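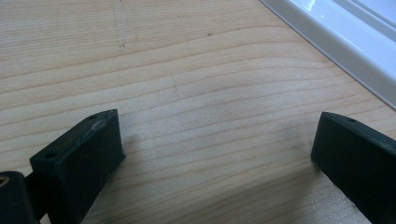
How to Plan a Gripper Shift for Packing Staff

At Gorano, packers now spend part of the week at a table with a hand-held gripper in each hand, recording the moves that the arms on the Wilasgate line will learn from. It is a different kind of work from packing. These are the steps our shift leads use to schedule it and run it.

Before the shift

1. Ask who wants to do it. Keep the packing rate of pay the same, and put that in writing before the first session.
2. Take the person off the pick target for the whole shift. Wichai Yensuk tried half targets in the first week and dropped them, as people rushed the recordings to get back to the line.
3. Adjust the chair first and the table second. Forearms should rest at table height.
4. Run the cables to the sides, away from the feet.

Setting out a task

Start with one container, its lid and a few small items. Put the lid on the left, and keep it there for the whole block of takes. Tell the packer what the finished table should look like and let them choose the order of moves. 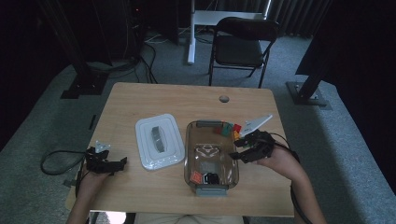

Lid to the left of the open container, one gripper in each hand.

Work in blocks of 30 minutes, then stop. The grippers load the thumb and wrist more than a tape gun does, and packers with old wrist trouble should be offered the review desk.

If an item slips, finish the take and mark it as a slip. Do not delete it. Our first batch had 1,516 takes and 891 were kept, which upset several people until Kanchan Goel sat down with them and went through how takes are chosen. Have that talk on day one. 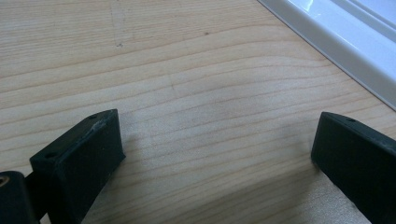

Between takes, open the jaws fully and bring both hands back to the same starting position. New people forget this more than anything else. A card on the wall helps.

Changing the items

After 2 blocks, change what is on the table. Toy blocks and small vehicles are good practice pieces, with shapes that need different grips.

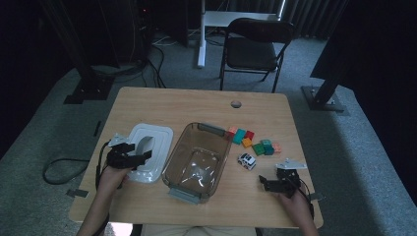

Bin empty, lid on the left, blocks and toy car to the right.

After the shift

Log the hours under "Recording," separate from packing. Ask about sore hands and write down the answer. Staff who record regularly can apply for the line-check jobs, and their logged hours count toward the training requirement. Questions about rosters go to Hinata Imai.

This site uses cookies to remember your settings. Accept | Manage preferences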